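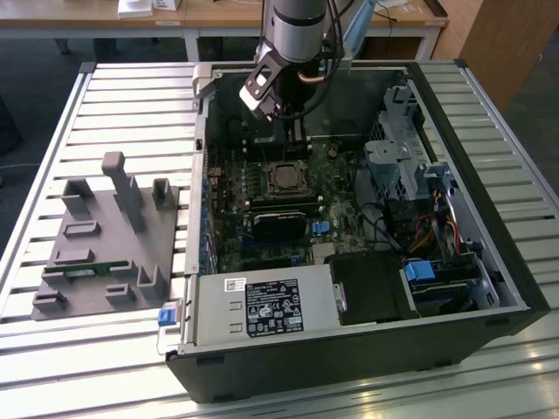
The arm over an open desktop tower, with the parts tray next to it.

Come drive our robot (and get paid for it)
Posted in July by Duarte Caldeira
Search this site Go

Hi! I run the hand-teaching group at Preten, and I'm looking for people to spend part of their summer putting computers together and taking them apart with a robot arm. You hold the controls, the arm copies you, and we record the whole thing so the robot can learn the job from your runs. If you've ever put memory in your own PC, or fixed a cousin's, you already have more background than I did when I started.

The project is called Nusora, and we're at 262 good runs right now. The goal is 1000 before the fall, so yes - we need more hands!

So what do you do all day? You sit at the operator station with a leader arm in front of you (a light little thing, you'll be used to it by lunch) and two camera views on the monitor, one of the whole table and one from the wrist. You pick up a part, bring it over to the board, line it up, let go, back off. Then you reset and go again. Memory sticks are where everybody starts. Processors come later, when your hands have calmed down, and those are my favorite by far. You can't push a processor in, you have to set it down flat and let the socket do its thing, and you feel your own breathing slow down while you do it. I love it. Some people hate it, and that's fine too, there's plenty of other work.

A run takes a few minutes when it goes well. When it doesn't go well, we still want it! Keep recording, back up, try again. A slip followed by a nice clean recovery is worth a lot to us, and I'd much rather have that than ten runs where you were too scared to move. Please don't worry about breaking things. The boards are old office machines and I have personally bent more socket pins than I'm going to admit in a job ad.

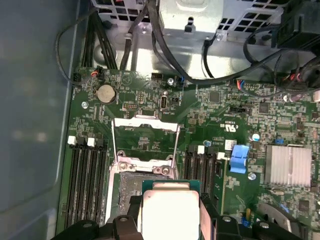 Rui Amaral says the wrist view took him a couple of days to trust: "I kept looking at the big view and wondering why I was off by a hair. Once I stopped doing that and just watched the chip and the socket, my hands sort of figured it out. Take more breaks than you think you need, though, your eyes get tired before your arm does."

He's right about the breaks, and they're paid. Shifts are 2 hours long, mornings start at 9 and afternoons at 1, and you can sign up for one a day or both. I do ask for at least four weeks, just so the practice doesn't go to waste.

What I'm looking for:

Steady hands and a decent amount of patience. Left-handed people very welcome, the leader arm can be moved to either side and almost all our runs so far are right-handed.

You need to be 18 or older and okay with sitting for a while. Glasses are no problem.

You do not need to code. If you do code and want to poke at the training side, talk to Martim Aguiar when you get here, he'll happily put you to work.

Gamers, sewers, model builders, people who do nails - I mean it, some of our smoothest runs come from folks who had never touched a robot.

We're in the Robles building, room 1051, up the stairs and left. Your first shift is all practice and nothing you do in it gets counted, so you can find out if you like this before you sign anything.

To apply, send a few lines to the Nusora desk at Preten. Tell me what you like doing with your hands and which shifts you could take. No resume needed. I read them all myself, usually in the evening, and I'll write back either way.

Share 14 Comments 2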